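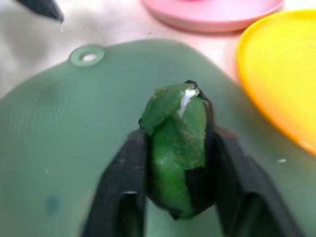
Cleaning the fish and keeping the tackle in order

I fish at Crenshaw since many years, mostly for trout, and the people at the boat dock ask me often the same things. So I put my answers on one page. These are small tips for the kitchen and for the workbench, and they work for me. Maybe you have better ones.

At the lake

Put the ice in the cooler before you leave home. One bag at the bottom, one bag kept for the top. Drain the water when you stop for lunch, a trout that swims in warm melt water becomes soft and it is a pity for the meat.

If you keep the fish, gut it the same day. I do it in the evening before I eat, or I will not do it at all.

In the kitchen

Wet newspaper under the fish does not slide on the counter. Dry newspaper slides.

For scales use the back of a table knife, from tail to head, with the fish under the water in the sink. The scales stay in the water and not on your curtains. Put a strainer over the drain first, I forgot it one time and had to open the pipe.

The dark line along the backbone has to go out. Push with the thumbnail or with an old toothbrush under the cold tap. This line gives the strong taste that some children do not like.

Smell on the hands: rub with salt and a little lemon juice, then soap. Smell on the cutting board: the same salt, leave it 17 minutes, then rinse. My neighbor says 10 is enough, but I am used to my way.

Set the table before the pan is hot. Fried trout waits for no one and the skin is crisp only for a short time.
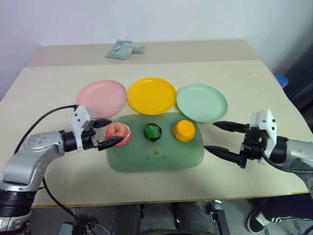 Pink, yellow and green plates in a row, with the tray in front.

For the freezer, lay the fillets flat in a bag, fill with cold water until they are covered, press the air out and close. They keep for 6 months like this. Write the month on the bag with a marker before you put the water, on a wet bag the marker does not write.

On the workbench

Reel: I have an old Sarix 3000 and a newer Taleo, and I treat both the same. Wipe with a damp cloth, never hold under the strong tap, loosen the drag for the winter. One drop of oil on the handle knob and one on the line roller. More oil only catches sand.

Line: take off the first few yards after every three trips. Tie the new knot wet.

Hooks: a rusty hook in the box makes the others rusty. Put a few grains of dry rice in each compartment and change them in May, when the season begins for us.

Waders: hang them by the feet, inside out the first night and right side out the second. For a small hole I use Cusar glue, thin layer, and I wait until the next morning before I touch it. To find the hole, go in a dark room with a flashlight inside the leg.

Rod joints: rub a candle stub on the male part. If they are stuck already, put the joint in the refrigerator for a while and then turn, do not pull.

My tackle box has 216 lures and I use five of them. If somebody knows a tip for this, please write to me.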